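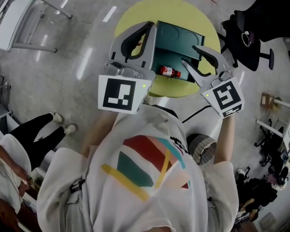 Figure 3. A small bottle lying on its side in an open teal box, on the round table.

3.2 Small things in lidded boxes

I'll admit I got a bit fond of the lidded boxes. When we started the packing study at Lulham I thought the interesting part would be big, awkward shopping, and then I spent most of April watching how people deal with little bottles! The box in Figure 3 has its lid up and the bottle, the one with the red cap, lying down inside. We scored that as "laid", as against "stood" or "dropped" (a bottle that leans on the side counts as laid too, after a long argument with ourselves).

We ended up with 2,000 packings, and 200 of them used a round table like this one. I'd expected the round top to bother people, as there's no straight edge to line a box up with, but most just put it near the middle and got on with it. Our Uleck sessions were all done on square tables, so please don't compare the two sets directly – I tried, and it was a mess. Lids are another matter, and I come back to them in 3.4 with the Rønning boxes.

Last updated: Thursday, February 4, 2021
Contact | © Grandau Household Studies | Back to top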